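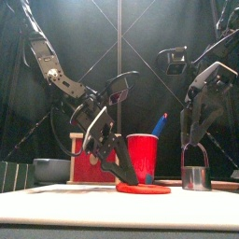
Red cup and rope ring on the white table, one arm on each side

How to map the WiFi in your house and find the slow spots

If your video calls freeze in one room and run perfectly in the next, you don't need a new internet plan yet. You need a map! Making one takes an evening, costs nothing, and is a lot more fun than it sounds. I've now done it in three homes and I'm hooked.

What you need
A phone or laptop with a WiFi analyzer app (any free one that shows signal strength in dBm)
A speed test you trust
A floor plan, and a pencil sketch is fine
Ten quiet minutes when nobody else is streaming

Step 1: Get a baseline
Plug a laptop straight into the router with an Ethernet cable, turn its WiFi off, and run the speed test three times. Write down the middle result. Mine was 129 Mbps down. If the wired number is well below what you pay for, stop and call your provider before you go any further.

Step 2: Mark your spots
Put a dot on the plan everywhere you really use a device: desk, couch, kitchen counter, the chair on the porch. I used 10 dots for a house of 2,840 square feet. Corners and closets can wait.

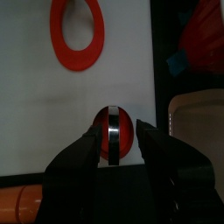

Number the dots as you go and make a little table next to the plan with three columns: signal, speed, and band. The band column is the one people skip, and it explains so much. A phone that has quietly dropped to 2.4 GHz can show a lovely strong signal and still crawl.

Step 3: Walk the route
Stand at each dot, hold the phone the way you normally would, and wait 20 seconds for the reading to settle. Write down the signal, then run one speed test.

Signal numbers are negative, and closer to zero is better. Anything from -30 to -60 is great. Down to -67 is fine for calls. Past -75 you'll feel it.

My friend Cheng-en Chiang does the whole walk twice, once with the doors open and once with them closed. I thought that was overkill until I tried it - my office lost six dB behind one old door.

Step 4: Color it in
Green for good, yellow for so-so, red for bad. Now look for the shape. Red spots in a line behind one wall usually mean brick, tile, or ductwork. Red that spreads out evenly with distance means the router is simply too far away.

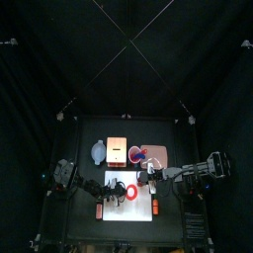 Flesten, 5 October 2025

Step 5: Move the router first
Get it up off the floor, out of the cabinet, and as close to the middle of the house as the cable allows. A shelf at head height is great. Then repeat the walk, same dots, same order, and compare.

Step 6: Check the channel
On 2.4 GHz, stick to 1, 6, or 11 and pick whichever the analyzer shows as least crowded. On 5 GHz, try automatic first and only set it by hand if the speed jumps around at night.

If you still have red dots after all that, a mesh node is worth a look. Place it halfway to the bad room, where the signal is still green or yellow. Putting it inside the red zone is the classic mistake (I made it too), and all it does is repeat a bad signal.

Thanks to Houshang Kiani for checking the dBm ranges. Save your map, and rerun it whenever you move a big bookcase or change routers.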